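She has been repairing pianos in Curkidlow for long enough that people wave her down in the supermarket to describe a noise. "It's always a buzz," she says. "They do the buzz for me, by the yoghurts. Then they ask what it'll cost."

We are in the shed behind her house, where an upright is missing its front panels and most of its dignity. She asked me not to use her name, on the grounds that she already has enough pianos. People give them away now. Three arrived last winter without so much as a phone call first, one of them on the back of a ute with a dog sitting on the keys.

"Your nan dies, and there's the piano," she says. "You can't sell it and you can't burn it. So you ring me and say it's got a beautiful tone."

Has it ever got a beautiful tone?

"Once. It was in a pub."

She learned the trade at Ginting, a workshop that took apprentices when there were still enough customers to shout at them. Her first job was sorting felts by thickness, which she did for most of a year. Her second was sweeping up the felts she had sorted wrongly. She didn't touch a string until the following June, and broke it.

An upright like the one beside us has thousands of parts, and she has a low opinion of several of them. The damper springs are fiddly. The bridle straps perish. Mice adore the key bushings, and she once pulled a nest out of a bass section that was lined, quite tastefully, with red felt and a hymn.

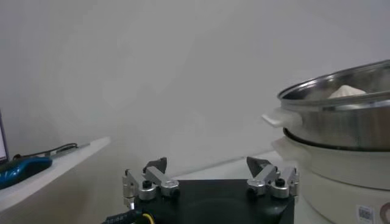

Words by our arts and leisure writer
June 8, 2025

I ask about tuning, and she puts the kettle on, so I gather it will take a while.

"Everyone thinks it's ears," she says. "It's wrists. You can hear it's flat, your neighbour can hear it's flat. Moving the pin a hair and having it stay there is the job."

She charges by the visit and allows up to 10 cups of tea a week from clients, after which she starts saying she's had one. Her furthest regular lives past Grorusska, on a road she describes as mostly opinion. He owns a grand, plays one waltz, and stops at the same bar every time. She has never found out how it ends and has decided not to look it up.

The digital piano doesn't bother her as much as I'd hoped. Her own granddaughter has one, and practises with headphones on, so the household hears only thumping. "Sounds like somebody making schnitzel. But she plays every day. I never played every day."

What does bother her is the coloured sticker. Parents put them on the keys to teach the notes, then lose interest, and five years later the glue has turned to toffee. She keeps a scraper for it, and a short speech.

I ask what she would tell someone who has just been handed a family piano. Keep it off the outside wall, she says, and away from the heater. Don't stand a pot plant on it. Don't let an uncle have a go at it with a socket set. Get it tuned twice a year, or once, or at least ring her before the wedding and not the morning of it.

"And if it's really had it, say goodbye and let it go. I'll take the ivories if they're any good. I won't take the stool. I've got eleven stools."

The upright in the shed belongs to a school and is due back before the end of term. She plays me a scale on it. One note in the middle buzzes, and she looks at me until I do the noise.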